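## 4. Sorting table and bowl rack

4.1 This section covers the daily use of the stainless steel table and the adjoining shelving rack in the Lerkuven store room. It applies to all staff who receive, check or put away bowls and small items. The use of the dishwasher is covered in Section 3.

4.2 The table is fitted with casters. It must be in its working position, with the brakes on, before anything is placed on it.

### Preparing the table

1. Apply the brakes and press down on each corner of the table in turn. If the table rocks, move it to level floor and try again.
2. Clear the working half of the surface. Crates may remain along the far side, provided that they do not overhang.
3. Wipe the surface with a damp cloth and the Stomia cleaning solution, following the grain of the metal.
4. Dry the surface with a clean cloth before setting down any bowls.

**Note:** Prepare the Stomia solution with 20 ml of concentrate to each litre of water. A fresh bucket is made up at the start of every shift. Solution left over from the previous shift is to be poured away.

**Caution:** Do not use wire wool or scouring powder on the table. Scratches hold dirt and cannot be polished out on site.

### Checking and stacking bowls

5. Take one bowl at a time. Look at the inside first, then the rim, then the base.
6. Run a fingertip round the rim. A bowl with a chip or a rough edge goes into the crate marked for rejects and is entered on the sheet by the door.
7. Return any bowl with food marks to the wash. Do not rub it clean at the table.
8. Place sound bowls on a tray, one inside another, with the open side up.
9. Carry the tray to the rack with both hands and set it down fully on the top shelf — no part of the tray may project over the front rail.

**Note:** Bowls of different sizes are not to be mixed in one stack. Where a delivery from Vlachopoulos contains more than one size, the larger bowls are checked first.

**Caution:** Leave 300 mm clear between the top of any stack and the ceiling lamp. Cardboard boxes may be kept on the rack only when they are closed and dry.

### Bins and personal items

10. Keep open bins on the lower levels. Heavy contents belong at floor height.
11. Bags, helmets and lunch containers are to be placed in the bins on the shelf beneath the table and must not be put on the work surface.
12. Take drinks bottles away at the end of the shift. Bottles left in a crate will be removed when the crates are next washed, on Tuesday.

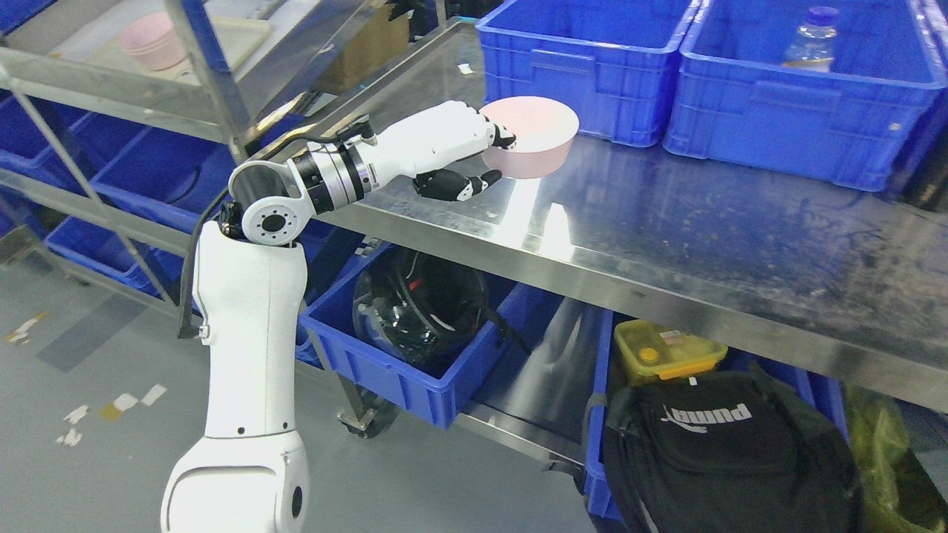

Antigoni Tzavaras: Step 8 should say what to do when a stack will not come apart. Ours stick if they go on the tray even slightly damp, and people then knock them against the edge of the table. Could a line be added before the next issue?

The following has been added in response.

**8a.** If two bowls stick together, hold the lower one steady and turn the upper one gently until it loosens. If it does not loosen, set both aside for the shift supervisor. Do not strike them against the table or prise them apart with a tool.

### Faults

Report a loose shelf, a failed brake or a split crate to Sondeck on extension 2, and attach a red tag to the item. Tagged equipment stays out of use until the tag has been signed and removed.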